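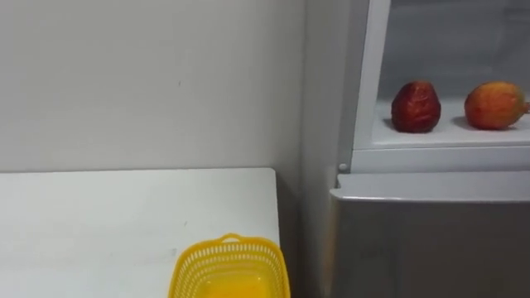
I've been putting off the fridge since October. There, I said it! Every time I opened the door to get milk I'd see the same three jars of mustard and the same takeout container shoved against the back, and I'd close the door and go do something else, usually laundry, once my taxes. What finally got me moving was the yellow basket. I'd set it down on the end of the white table, right by the corner where the wall turns, and it looked so cheerful sitting there that I thought, fine, let's fill you up.

The basket came from Charpentier, the hardware store down by the Tikport bus station that also sells birdseed and sympathy cards. I went in for a sink strainer. They didn't have the strainer. The basket was in a stack near the register and I liked the little looped handle and the holes in the sides, so home it went, and then it held clothespins, and then for a whole winter it held mittens. I only thought of the kitchen when I read somewhere that you should empty a fridge one basketful at a time instead of dragging the whole mess out at once. I have done it the other way. You end up with every surface covered, the ice cream going soft, and then the phone rings and it's your sister.

So, one basket. My rule was to fill it from one shelf, carry everything over to the counter by the sink, sort it, and not touch the next shelf until the first was wiped down and put back together. I stuck to it pretty well. I did skip ahead to the door at one point when I spotted a bottle of Jivorari hot sauce I'd been accusing my nephew of finishing (sorry, Theo).

The top shelf was easy. Yogurt, butter, a 32-ounce tub of sour cream I have no memory of buying, and a jar of Hervé's plum jam. Hervé Huet lives across the landing and makes jam the way other people do crosswords, and he's generous with it, so I'm always a jar or two behind. He labels them in a tiny slanted hand and never puts the year. This one smelled wonderful, so I made toast and stopped working for twenty minutes. Then I made a second piece of toast.

The middle shelf was where the takeout lived. I'm going to pass over that part quickly. It went out to the bins in two bags, tied.

I'd read a lot of opinions on what to wash the shelves with, and I ended up with warm water, a spoonful of baking soda and an old T-shirt. It took off almost everything. The exception was a ring under the soy sauce that needed a wet cloth laid over it for a while before it would budge -- and while that soaked I wiped the table too, which always has some smudge or other on it. White furniture! I was so pleased with myself when I bought that table. It shows every single thing you ever put down on it, and I would still buy it again.
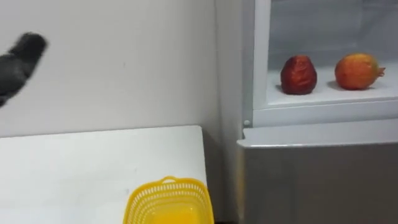 *Yellow basket between loads, with the fridge open beside it.*

That dark gap between the table and the fridge is my least favorite part of the whole kitchen, by the way. It's too narrow for my arm past the elbow and exactly wide enough for a jar lid, a pen, or a grape. I could push the table over and close it up, but then the door bumps the tabletop when it swings, and I know because I lived with it like that for a month. While I was at it I went in there with a yardstick with a sock on the end. I got back a bag clip, a birthday candle and the magnet from Soker, the bakery with the good rye, which I'd been blaming on the cat.

Anyway, the shelves. What I changed when everything went back in:

- Leftovers go on the top shelf at the front now, where I have to look at them.
- Mustards are all together in the door. I combined two of the three and felt like a genius.
- Jam gets its own corner. There will be more jam.
- Onions are out of there completely, they live in the pantry.

I also thought about leaving the yellow basket in the fridge for good, as a sort of drawer for cheese. I tried it. It fits if you turn it the long way, but the handle catches on the shelf above when you pull it out, and I like having it free to carry things around. So the cheese got an old loaf pan, and the basket is back on the table with nothing much to do. Maybe potatoes? Somebody told me potatoes like air and it certainly has enough holes.

The whole job took most of an afternoon, toast included. I threw away more than I'd like to admit and I wrote it all down on the back of an envelope, mostly to shame myself at the store next time. Cilantro shows up on there twice. I buy a bunch, use four leaves, and a few weeks later it's soup in a bag. If you have a way of keeping cilantro that works for longer than three days, please put it in the comments. I've done the glass of water thing and I knocked it over.

The freezer is next, and I'm a little scared of it. There's something in foil in there from before I moved the table. Hervé thinks it's half a lasagna and I think it's the banana bread, and we've bet a jar of plum on it.

Posted March 3, 2019, with the fridge humming away behind me and the sock drying on the radiator.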